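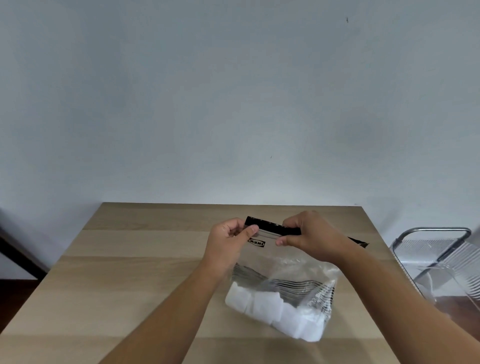
Fig. 2. Sachet à glissière noire, tenu à deux mains par le haut.

4. Ranger l'appareil et ses accessoires

Vous voilà arrivés au bout de la cuisson, et l'on a bien envie de tout laisser en plan pour passer à table. Prenez quand même un petit moment pour votre Forkard 804 : il vous le rendra pendant de longues années.

1. Éteignez l'appareil, débranchez-le, puis laissez-le refroidir dans le bac.

2. Sortez le thermoplongeur en le tenant par la poignée, jamais par le câble, et videz le bac dans l'évier.

3. Essuyez la jupe en inox avec un chiffon doux. Si l'eau de chez vous est calcaire (Marlene Després, qui a relu ce guide, en sait quelque chose !), un peu de vinaigre blanc fera très bien l'affaire.

4. Glissez la pince de fixation et les deux joints de rechange dans un sachet refermable, chassez l'air avec le plat de la main et fermez d'un bout à l'autre.

Remarque : les joints de l'ancien modèle Pranach ne conviennent pas, même s'ils leur ressemblent beaucoup.

Attention : ne plongez jamais le boîtier de commande dans l'eau et ne le passez pas au lave-vaisselle.

Pour le détartrage complet, reportez-vous au chapitre suivant.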